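Le bac en tôle et les blocs

Dimanche, après le café, j'ai enfin pris le temps d'écrire cette page que je promets depuis le mois de juin. Le sujet n'est pas très grand : c'est un bac en tôle grise, et les blocs que l'on met dedans. Mais je passe beaucoup d'heures avec ces objets et je commence à avoir des opinions.

Quand je suis arrivé à l'atelier Prarkano, je rangeais mes blocs dans des caisses en plastique de la maison Himard. Elles sont légères, elles s'empilent bien, mais leurs coins sont très droits et un bloc couché contre la paroi y reste coincé. Il faut le sortir avec l'ongle, ce qui m'énervait chaque fois. Un collègue plus ancien m'a conseillé la tôle, avec des côtés en pente. J'ai acheté mon premier bac chez Alcaraz, un dépôt de matériel d'occasion où j'ai fait 22 kilomètres à vélo pour aller, et le retour avec le bac sur le dos (je ne le conseille pas).

La pente change vraiment les choses. Un bloc qui tombe près du bord a tendance à glisser vers le fond, et on peut le reprendre sans se battre. Le bruit, par contre, est terrible. La première semaine, j'ai mis un morceau de feutre au fond, puis je l'ai enlevé, parce que les blocs s'accrochaient dedans et que la poussière s'y mettait.

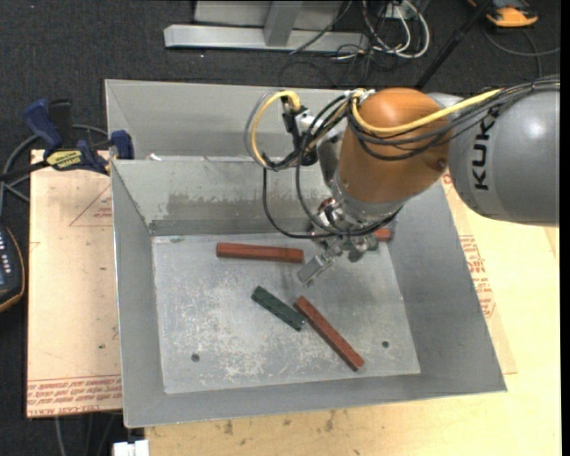

Pour les couleurs, je reste simple : du brun rouge et du vert foncé. J'avais essayé un gris clair, mais sur le métal on le perdait de vue, surtout le soir. Le vert foncé se retrouve bien, même quand il est seul parmi les autres. Le brun rouge est ma préférence, il me rappelle les briques de la maison de ma grand-mère.

Le fond du bac est plein de rayures blanchâtres. Au début j'ai voulu les faire partir, avec une pâte à polir de la marque Hunar, et j'ai frotté tout un après-midi. Le résultat était joli pendant trois jours - ensuite les rayures sont revenues, et j'ai rendu la pâte à celui qui me l'avait prêtée. Maintenant je passe seulement un chiffon sec.

J'ai aussi appris à ne pas trop remplir. Avec peu de blocs, chacun trouve sa place de travers, comme il veut, et c'est plus agréable à regarder qu'un tas. Pour le surplus, j'ai gardé les vieilles caisses, sous la table.

La prochaine fois, je voudrais parler de la table elle-même, car je n'ai pas encore décidé si je dois vernir le bois ou le laisser comme il est. Si quelqu'un a essayé un vernis mat qui ne colle pas en été, je veux bien le nom.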